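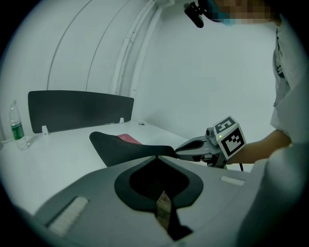
23/11/2023 - handheld gripper station, notes on the working rules

Went through the draft station rules with Waraporn today and marked what stays. Groltholm wants one sheet for both rooms, so I'm writing down what we agreed before it gets retyped.

**Desk**

- Only the task objects and the grippers on the desk while recording. Drinks go on the floor shelf. There was a water bottle at the far left of the desk again, cap on, but the rule doesn't say "unless closed" and I don't want it to.
- Personal items off too. The Odera draft allowed them "outside the work area", which nobody could define, so that line is struck.

**Markers**

- Both faces of the marker cube have to be clean and flat. No fingers over the tags when picking up the gripper - hold it by the body.
- Check the indicator light on the block before each run and write down its color. Waraporn wants a photo of it as well. I think the log line is enough. Left open.
- If a cube gets bumped, stop and recalibrate. Do not push it back by hand and carry on.

**Cables**

- The cable under the gripper hangs free, never wrapped around the wrist. Tumaini had the wording as "managed appropriately". Changed to a plain instruction.

**Operator**

- Mask and headset on before touching the grippers, headset strap adjusted while seated.
- Sleeves above the wrist. Jewelry off.
- 2 operators per shift, swapping at the break. Log the swap.

**Pads**

- Inspect finger pads at the start of each shift. Replace at 2,000 closures or at the first tear. Set on the Drotach bench is at 739 per the counter, no action.
- Wipe with a dry cloth only. The Nikska sheet says alcohol, but that was written for their older pads. Need to ask them.

Still to do: get Tumaini's comments on the recalibration step, add the bump rule to the October checklist, print and tape up the new copy. Old one comes down the same day.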